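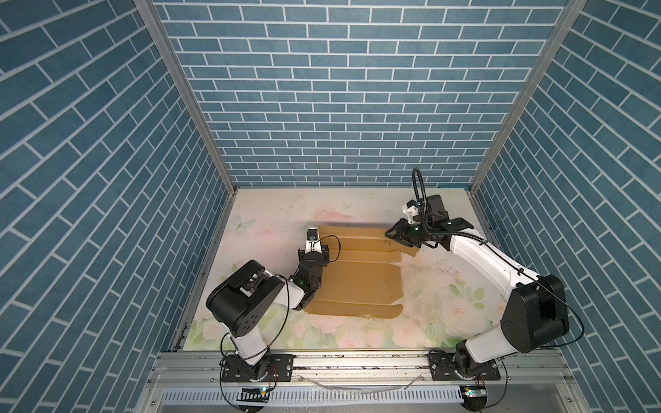
Flat Cartons: Frequently Asked Questions
Florusia Packaging Supply, Brevside Depot

How are cartons delivered?
All cartons are delivered flat, as unfolded blanks with the crease lines already in place. Blanks are packed in bundles of 30. Partial bundles are not sold.

Which way should a blank be folded?
Fold along each crease away from the printed side. Unprinted blanks may be folded in either direction. Bend every crease once by hand before closing the carton.

Do I need tape?
The Nillent carton closes with notched flaps and needs no tape for contents up to 10 pounds. For heavier contents, apply one strip of tape along the bottom seam. The Bognár carton must always be taped.

A flap has torn at the notch. Can the carton still be used?
A torn flap may be taped from the inside if the carton will be used for storage. Cartons with torn flaps should not be shipped.

How should blanks be stored?
Store blanks flat on a dry shelf, away from outside doors. Do not lean them against a wall. Blanks that have curled may be placed under an even weight overnight.

Can assembled cartons be flattened again?
Yes. Remove any tape, release the flaps, and open the carton at the side seam.

May I return unused blanks?
Unopened bundles may be returned within 21 days of delivery. Please quote form 3726 and include the packing slip. Opened bundles are not accepted.

Whom should I contact about a large order?
Please write to Jenő Szűcs, Customer Accounts, at the Brevside depot. Orders for the February delivery close at noon on the last working day of the month before.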